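Last updated 2022-10-11

# killitov-recipes

Plain-text recipes from the Killitov community kitchen, cleaned up and put into one format. The set holds 300 recipes, most of them soups, breads and pickles typed from handwritten cards.

## Files

- `recipes/` has one text file per recipe
- `units.csv` lists the kitchen measures and their metric values
- `skipped.txt` lists cards we couldn't read

## Format

Each file starts with a title, then servings, ingredients and steps. Quantities are in grams or milliliters. Where a card gave only "a cup," we used the value in `units.csv`. Servings are set to 6 unless the card says otherwise. The large-batch recipes serve 50 and have `batch: large` under the title.

## Known problems

- Oven temperatures are missing from many of the older bread cards.
- Two spellings of the same dumpling, Leluren and Leluryn, are both still in use. Search for both.
- Pickling times have not been checked against current safety advice.
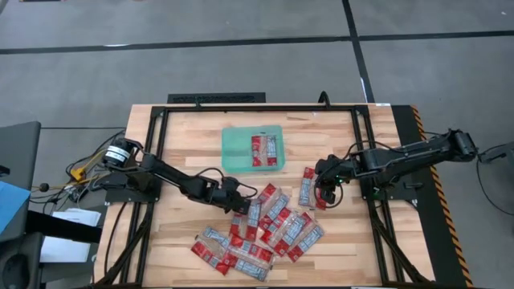 ## Changes

Version 2 merges the Matubbar cards and drops exact duplicates. File names changed, so old links will break. The next update is planned for November.

## License

CC BY 4.0. Corrections are welcome through the issue tracker. Please include the file name.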